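Section 4. Setting Up the Two-Arm Station for the Cable and Shelf Task
Student Robotics Club Handbook
Prepared by Nassoro Mbwambo, Club Instructor. Revised November.
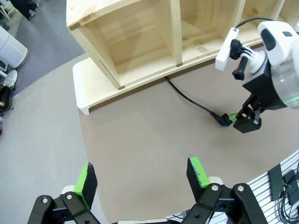 This section applies to all members who will operate the two-arm station during club hours or in preparation for the Nokura student competition. Members must have completed Section 2 (General Safety) and must have a signed operator card before carrying out any step below. A member without a card may observe and may act as recorder.

The Nokura cable event requires a team to pick up a power connector from a tabletop, carry it to a marked position and release it there. The shelf unit must remain where it was placed at the start of the run. Teams are judged on the position of the connector at the end of the run and on the condition of the cable.

4.1 Persons required

Each session requires one operator and one spotter. The operator controls the arms. The spotter stands within reach of the stop button, watches the table and does not hold a phone, a laptop or a clipboard. A recorder may also be present and should sit away from the arms.

4.2 Preparing the table

1. Switch the station to Hold on the Hesis control panel. Confirm that the panel reads HOLD before reaching over the table.
2. Wipe the tabletop with a dry cloth. Do not use spray cleaner. Residue changes how the connector slides, and results from that session cannot be compared with earlier ones.
3. Place the base on the table, then set the wooden shelf unit on it with the open side of the compartments facing up.
4. Press lightly on each corner of the shelf unit. If it rocks, lift it off and seat it again.
5. Check the wood for splinters along the dividers. The shelf unit is unfinished pine and may not be painted, taped or sealed, as this would not be accepted at the event.

Note: The compartments are to be left empty for the cable task. They are used in Section 5 (Placing Small Parts).

4.3 Laying the cable

1. Confirm that the practice cable is not connected to any outlet. At no time during this exercise may the practice cable carry power.
2. Pass the cable under the base and draw the connector end out onto the open tabletop.
3. Lay the cable in a single line running away from the base. It should lie flat, without loops or crossings.
4. Set the connector within reach of the right gripper.
5. Pull gently on the connector. The cable should move freely beneath the base. If it catches, lift the base and lay the cable again.

Caution: Never adjust the cable while the arms are in Run. The fingers close faster than a hand can be withdrawn.

Spare cables are to be coiled and returned to storage before the arms are started. A spare cable left on the tabletop can be picked up in error and will void the run.

4.4 Checking the grippers

1. With the station still in Hold, inspect the foam pads on the fingertips of the left gripper. A pad that is torn, shiny or lifting at a corner must be replaced.
2. Look at the screws and pivots on the finger linkages. Do not tighten them by hand. Report any loose screw to the instructor.
3. From the panel, open the left gripper fully, then close it. Both fingers should travel evenly. Leave it open.
4. Repeat the movement with the right gripper.
5. Follow the wiring on each arm by eye. It must have enough slack for the arm to turn without pulling on a plug.

Note: Replacement pads are kept in the drawer marked Erkis. Write the date and the arm on the inside of the drawer label when a pad is used. Four pads should always remain in the drawer. If fewer remain, tell the instructor before leaving.

4.5 Starting a run

1. The operator states aloud, "Ready to run." The spotter checks that all hands are clear and answers, "Clear."
2. The operator loads program 11 on the Hesis panel and selects Slow. Members may not select Normal until the instructor has initialed their card for it.
3. The operator changes the station from Hold to Run.
4. Move the left arm to its waiting position. It stays there with the gripper open until the right arm has hold of the connector.
5. Lower the right arm until the fingertip is beside the connector. Pause. Confirm the height with the spotter before closing.
6. Close the gripper on the body of the connector. Do not grip the cable itself.
7. Raise the connector, carry it to the marked position, lower it and open the gripper.
8. Return both arms to their rest positions and change the station to Hold.

Caution: If the shelf unit or its base shifts at any point, the spotter calls "Stop" and presses the stop button. The operator does not attempt to correct the position with the arm.

4.6 Recording

The recorder enters every run in the Yap log, including runs that were stopped. For each run, enter the names of the operator and spotter, the speed setting, the result, and one sentence on the cause if the run was stopped. Entries may not be deleted. A mistaken entry is corrected by adding a second one that refers to it.

The log accepts 700 characters in the comment field. Longer remarks should be written on paper and placed in the team folder.

4.7 Common faults

Connector turns when gripped. The finger met the connector off center. Open, raise the arm, return to Hold and set the connector straight before trying again.

Cable goes tight before the connector reaches the mark. Too little cable was drawn out from the base. Repeat 4.3 from step 2.

Gripper does not open fully. Return to Hold and restart the panel once. If the fault remains, hang the red tag on the panel and end the session.

Panel shows no reading. Press the stop button and call the instructor. Do not unplug the station.

4.8 Ending the session

1. Confirm Hold and press the stop button.
2. Remove the cable from beneath the base, coil it loosely and hang it up.
3. Lift the shelf unit off its base. Two members should carry it.
4. Clear the floor on all sides of the table, including chairs and bags.
5. The operator and spotter both sign the session sheet.

Members who wish to be considered for the Nokura team must have signed sheets for both the operator and the spotter roles. The instructor reviews the sheets before the team list is posted.

Related sections
Section 2. General Safety
Section 3. Using the Hesis Control Panel
Section 5. Placing Small Parts
Section 6. Reading the Yap Log
Appendix B. Operator Card Requirements

Questions about this handbook should be directed to the club instructor. Copyright Student Robotics Club. Back to top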